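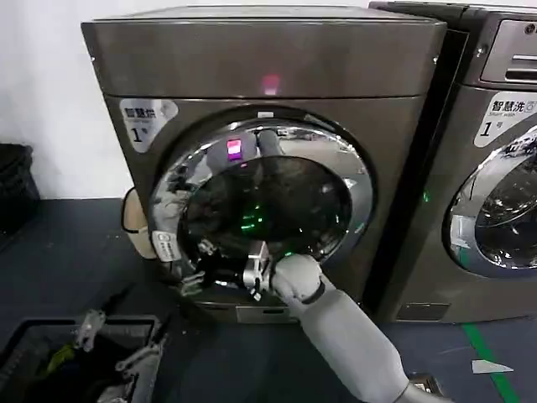
Segers Laundry Loading Cell
Item 2739
Peddale Handling Equipment, Lullport

Home > Equipment > Laundry > Loading cells > Segers

Overview | Setup | Routine care | Repair | Spares

Page revised 03/03/2022

Overview

The Segers is a two-arm loading cell for front-loading washing machines with a round, side-hinged door. It opens the door, moves garments from a basket to the drum, closes the door and hands over to the washer. Unloading is the same sequence in reverse and uses the same taught points.

The base item covers the robot, both arms, both grippers, the head camera, the mobile base, the charging dock and the cell controller. Washers and baskets are not supplied. The cell does not need a data connection to the washer. Where the washer has no remote start, an operator presses start after the robot has withdrawn to its park position.

The grippers are Elitz pattern with articulated metal fingers. Left and right share the same finger set. The mounting plates are handed and are stamped L and R on the inner face.

Setup

Site

The floor must be level, dry and firm. Painted concrete and sheet vinyl are both suitable. Do not place the cell on carpet tile or on raised drain grating. Remove lint, paper scraps and loose fasteners from the travel area before the first run and at the start of every shift.

Mark the travel boundary with floor tape in a color that contrasts with the floor. The tape is a guide for people. The robot does not read it, and moving the tape does not move the boundary stored in the controller.

Position the washers before anything is taught. Level each one on its own feet and lock the foot nuts. If a washer walks during spin, correct that first. A machine that has shifted by more than 2 mm at the door rim has to be taught again.

Lighting

Polished door rims and dark door glass reflect ceiling lights, windows, washer indicators and the arms. The door finder allows for most of this. It does not allow for direct sun on the rim or for a lamp mounted level with the head camera. Fit a blind or move the lamp.

Run the door finder with the room lights in every combination that will be used in service, including the night setting if there is one. Save each as a separate lighting record. The controller picks the closest record at startup and displays its name on the status page.

Washer labels

Each washer position in the controller has its own name. These names are independent of any label on the front of the washer, and two washers may carry the same label without a fault being raised. Operators do read the labels, however. Agree on a naming scheme before teaching and use it in the controller, in the log and on the machines.

Do not apply or remove labels near the door after teaching. The door finder uses the fixed marks on the front panel as secondary features, and a missing label lowers the match score. If a label has to be replaced, retake the front panel record.

Basket position

The basket goes on the floor to the left of the robot, in front of the washer being loaded. Use a rigid plastic basket with a flat rim. Soft-sided bags and wire baskets are not supported. Keep the handles folded down if they fold.

Dark garments in a dark basket are the hardest case for the picker. If most of the load is dark, use a light basket or fit the white liner from the spares list. The picker will otherwise take longer to settle and may make empty closes near the bottom.

Teaching the door

Teach each washer separately, even when the machines are the same model. Catch stiffness and hinge friction differ enough to matter.

1. Open the washer door by hand and close it again. Confirm that the catch releases freely.
2. Drive the robot to the work position and engage the base lock.
3. Select Teach, then Door, then the washer position.
4. Put the right arm in hand guiding. Bring the fingers to the rim until the pads touch the metal lightly.
5. Press Hold. The arm stiffens and the gripper closes to the door grip setting.
6. Press Trace and swing the door slowly through its full travel. Stay on the arc of the hinge. Do not lift.
7. Press Trace again at the open stop, return to closed, and press Save.
8. Run the arc unattended at reduced speed with the drum empty.

Watch the wrist during step 8. If it hesitates partway through the swing, the grip point is too close to the hinge or the base is standing too near the washer. Move the base back and repeat from step 2.

The rim pads must make contact before any bare metal does. A bright scratch on a chrome rim after the first run means the pads are not seated or the approach angle is too steep.

Teaching the drum

With the door open, guide the left arm to the drum mouth and record the center. The controller works out the remaining release points from the drum diameter entered during commissioning. Check the lower release point by eye. The fingers must clear the door gasket with a garment in the grip, and a bath towel is a fair test.

Routine care

Before each shift

Wipe the head camera window with a dry lint-free cloth.
Wipe the finger pads. Use water only. Fabric softener residue is removed with a damp cloth and a little dish soap.
Look along both arms for thread or hair caught at the joint covers.
Open and close both grippers from the service page and listen for grinding.
Confirm that the emergency stop trips both arms and the base.

Every 164 operating hours

Remove the finger pads and check the backing for splits.
Clean lint from the finger links with a soft brush. Do not use compressed air, which drives lint into the pivots.
Check the screws on the gripper side plates for movement. Tighten with the supplied driver until it clicks.
Apply one drop of Elitz pivot oil to each finger pivot. Cycle the gripper and wipe off the excess.
Inspect the wrist seal band for cuts or lifting.
Run the door arc check on every taught washer and compare the pull force with the saved value.

A slow rise in pull force on one washer alone is nearly always the washer: a dry hinge, a worn catch or a gasket that has started to stick. A rise on all washers together points to the wrist or the pads.

Every August

The annual calibration falls in August for all cells under a Peddale service agreement. Sites without an agreement can do the work themselves with the calibration plate and the procedure in the service manual. The controller shows a reminder from the first of the month and keeps showing it until a new calibration record is saved. It does not stop the cell.

Repair

Fault 343, grip lost during door travel

The right gripper closed on the rim but the fingers shifted before the door reached the open stop. The arm stops, opens the fingers and holds position.

Check the pads first. Glazed pads look shiny and feel smooth; replace both sides together. Then open the door by hand. If the catch needs a hard pull, adjust or replace the catch and teach the door again. Check that the washer cycle has ended and the door lock is released. A locked door produces the same fault, and raising the pull force limit to get past it will damage either the catch or the finger links.

If pads, catch and lock are all in order, replace the finger set.

Replacing a finger set

Allow half an hour per gripper. The arm stays on the robot.

Park the robot clear of the washers with the forearm supported on the service rest. Switch off at the main isolator and wait until the joint lights go out. Mark the side plate against the mounting plate with a pencil. Remove the outer side plate screws and keep them in order, as the lower pair is longer. Draw the plate off square. The small spacers behind it are not captive and will fall if the gripper is pointing down.

Lift the fingers out with their links attached. Clean the pivot bores with a dry swab. Fit the new set, replace the spacers, line up the pencil marks and refit the screws by hand before tightening. Power on, home the gripper and run the grip check. The result has to pass three times in succession before the cell goes back into use.

Door teaching is retained after a finger change. Run one arc at reduced speed on each washer to confirm it.

Wrist seal band

The band can be changed without removing the gripper. Slit the old band along its length with blunt-nosed scissors, peel it away and clean the groove. Wrap the new band with the join facing the elbow. Do not stretch it.

Arm joints, base drive and head camera are workshop repairs. Joint covers are not to be opened on site.

Spares and consumables

Finger set, Elitz pattern, fits left or right
Finger pads, pair
Gripper mounting plate, state L or R
Side plate screw and spacer kit
Wrist seal band
Elitz pivot oil, dropper bottle
Head camera window
Basket liner, white
Calibration plate
Service rest

Quote the serial number from the plate on the rear of the base when ordering. Grippers with a single-row connector take the earlier screw kit, which is supplied to order from Lullport.

Documents

Segers service manual
Segers door teaching sheet, one page, for posting at the cell
Declaration of conformity
List of washers tested with the door finder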